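Got the 2004 brochure from Mendes Outfitting in the mail and I've been chewing on it since breakfast. Thread, because I have opinions about elk hunts that cost this much.

First thing. They say "165 class bulls and up" in one paragraph and show a wall of antlers in the next. 165 is a deer number. If somebody wrote that about elk, either they don't score many elk or they pasted last year's deer page over it. I called. The guy said he'd "look into that."

Second thing is the word "opportunity." Every outfitter says 100 percent opportunity now. What is it? Seeing a bull? Hearing one? A bull on the next ridge at dark with the wind wrong? I asked for the definition in writing and got a second copy of the brochure.

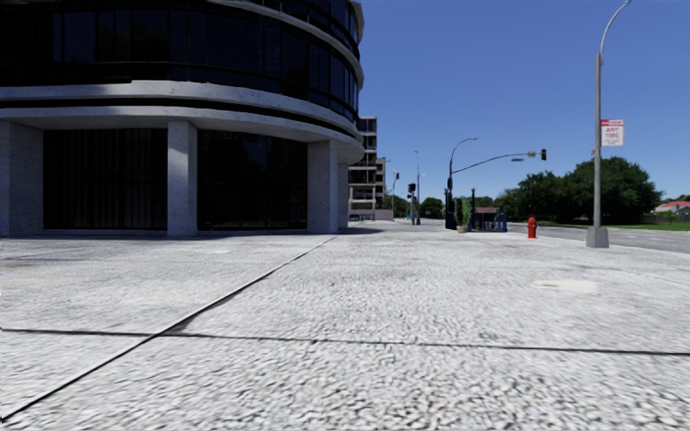
Price is $4000 for a five-day hunt, two hunters per guide. Read it again. Two hunters per guide. So when one bull steps out, one of you is a spectator who paid $4000. They do 1 on 1 but you have to call for the rate, and I've never called for a rate and been glad I did.

Lodge looks fine. I don't care about the lodge. I'm up at 4 and asleep by 9. Every dollar they spend on the hot tub is a dollar they didn't spend on another guide or a horse that isn't 20 years old.

Rongrong Shen hunted with them last fall, second rifle, and was nice enough to talk to me for an hour. Saw cows every day. Saw one legal bull, far off, across a property line. Liked the guide, liked the food, wouldn't say yes or no when I asked if she'd go back. I wrote that down as a no.

She also said the "private ranch" is two parcels with a county road between them. The brochure map has no scale on it. Funny how that works.

To be fair to them, she said the guide hiked hard and never once pushed her to take a bad shot. That counts for a lot with me. I've had the other kind.

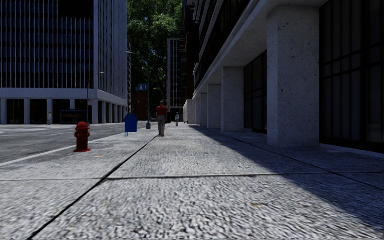

References. They gave me four. Three picked up the phone, and all three killed bulls. I asked for the names of people who went home with nothing and there was a long quiet on the line. If your success rate is what you say it is, there are plenty of those folks and some of them had a good time anyway.

Rosário Abreu wrote to tell me I'm being too hard on a small outfit and weather can wreck anybody's season. True. Warm weather wrecked mine in 2001. But the brochure doesn't say "success depends on weather." It says "consistently." I'm only holding them to their own word.

Deposit is half down and nonrefundable, including if you don't draw the tag. That one I had to read out loud to my wife. No tag, no hunt, and they keep $2000. Two other outfits I priced in June will roll it to the next year.

So I'm not booking. I might do a drop camp, where they pack you in and leave you alone and you can only blame yourself. Waiting on a price for that. It is also "call for rate."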